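## 4.2 Comparing the two finger pads on the egg task

I'll admit I picked eggs mostly because they annoyed me. In our first round of tests with blocks and cups, the two pads we had (the smooth Palbridge pad and the crosshatched Diekmann pad) came out so close that I couldn't tell them apart without squinting at the plots. Eggs fixed that in a hurry! They're round, they sit shoulder to shoulder in a tray, and there's very little room to get a fingertip in between two of them.

All the runs in this section use the same parallel gripper on the Trelbridge arm, with the wrist camera looking out between the fingers. I kept the controller gains from Section 3 and only swapped the pads, which takes me 11 minutes if I don't drop a screw. Figure 3 gives two wrist-camera views with the crosshatched pads fitted. 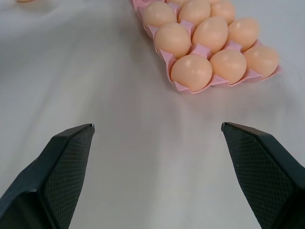

We ran 200 attempts per pad. An attempt starts with the fingers open and ends when the egg is either up and held for 6 seconds or clearly not coming. I scored a slip as a failure even when the fingers caught the egg again on the way down (the smooth pad did that a lot, and it looks great on video, but I wouldn't want to count on it).

The crosshatched pad won, and by more than I'd have guessed. What surprised me was where the difference came from. Straight-down grasps were nearly a tie. Nearly all of the gap showed up when the fingers came in at a slant, where one pad touches first and the egg wants to roll away from it. With the smooth pad the egg often rolled. With the crosshatch it mostly stayed put long enough for the second finger to arrive.

I also tried closing more slowly, thinking that might rescue the smooth pad. It helped a little on eggs lying on their own and did next to nothing in the tray, where the fingertips kept bumping a neighbor before they got low enough.

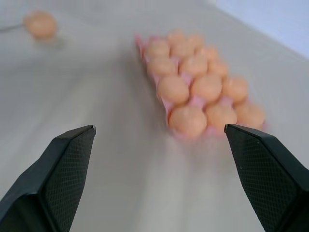 The camera turned out to matter as well. Our grasp predictor, Dravari, was trained on 1,310 wrist-view clips, and I'd guess most of them have the target near the middle and in decent focus. Distant eggs come out blurry in this lens, so the first guess at their position is often off to one side. I let the arm move closer and look again before committing, and that second look removed most of the bad approaches for both pads. I'd keep it even for easier objects.

*Figure 3. Wrist-camera views of the egg task, crosshatched pads, fingers open: eggs in a pink tray on a white cloth (first), and a pink carton with one egg lying apart from it (second).*

One caution on wear. I didn't change pads partway through a set, so anything the last few attempts did to the surface is baked into the totals.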